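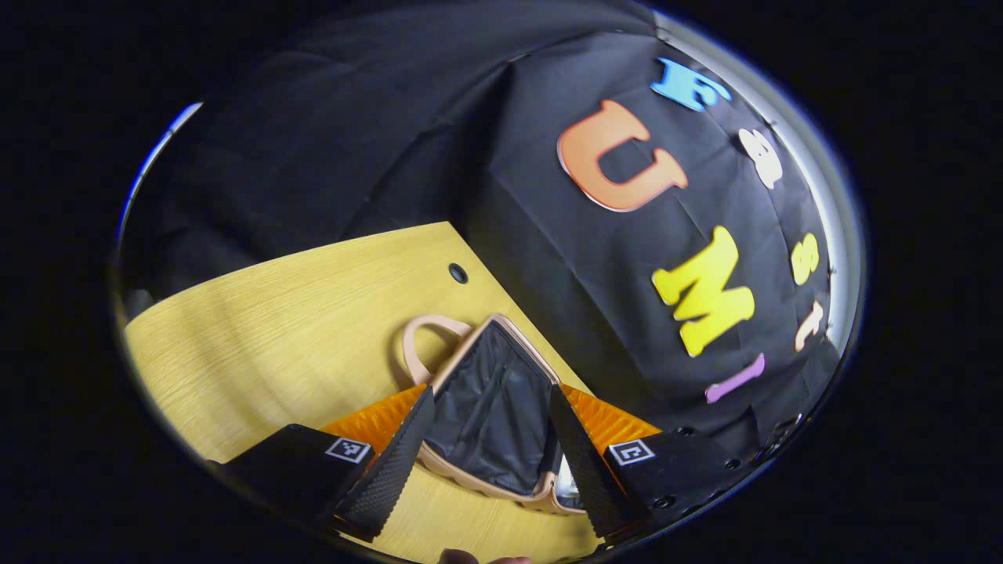 Celen here, and I'd want to see the failures before I believed any of it. My lab mates keep passing around the Plemstead write-up on learning to handle bags from hand-held gripper demonstrations. The headline is that a policy trained on 3000 short demos opens and reaches into bags it never saw in training, and that adding more bags helps more than adding more demos of the same bag. That second part is what I'm stuck on. The evaluation is 54 trials. Has anyone tried to reproduce it, or at least looked hard at how the trials were split up? I have to decide by Tuesday if we follow their recipe, and I don't want to spend a semester collecting handbags.

Posted by Celen

zusley_bench

I read the whole thing including the appendix. Short version: the data is probably fine and the claim is too big for it.

The 3000 figure is what they recorded. After filtering, 761 demos went into the main policy. The filter throws out anything where marker tracking on the gripper dropped, and with bags that happens most when a finger goes deep inside or the handle flops over the top. So the hard reaches get removed more often than the easy ones. They mention this in one line and never check how many of each kind were lost.

Then the comparison you care about. The "more bags" policy and the "more demos" policy have the same number of demos, good. But the bags in the first set were also collected by more people. If different people squeeze and approach differently, you've changed 2 things at once. I would have liked one person doing all the bags, even on a smaller set.

On the trials: 54 total, divided over several bags and both policies. Once you cut it that way there are very few attempts per bag, and a couple of lucky grasps move the bar a lot. No intervals on the plot. The starting position was also reset by hand by somebody who knew which policy was running. I'm not accusing anyone of anything, but that's an easy thing to fix and they didn't fix it.

What I'd do before copying the recipe:

Take a stiff bag and a floppy one. Collect with the same operator. Shuffle the order of the policies and don't tell the person resetting. Write down what counts as success ahead of time, because "fingertips inside the opening" and "took hold of something in there" are very different and the paper slides between them.

If the gap survives that, go buy bags.

Pollock

works fine for me, we used soft fingers and a fisheye and got decent results on tote bags. just collect more data

zusley_bench

Pollock, decent compared to what? Did you run a baseline?

Pollock

no baseline, it was a demo day thing

plain_gripper

Going to disagree a little with the long answer above. Different operators are a confound in that one plot, sure, but in practice you want several operators anyway, so for your purposes the mixed result may be the useful one. It just shouldn't be reported as an effect of the bags.

Where I'd be more careful is the background. As far as I can tell from the paper, training and testing happened in the same room with the same table. A wide lens takes in a lot besides the bag, and a policy can lean on that to work out where it is. "Unseen bag" is a weaker test than "unseen bag in an unseen place," and only the first was run. Swap the cloth, move the table, run the same bags again. It's one afternoon of work and would tell you more than another pile of demos.

I asked the Plemstead group for per-trial results in March and got a polite reply saying they're being cleaned up. Still waiting. If you write to them too, ask for the rejected demos as well as the kept ones.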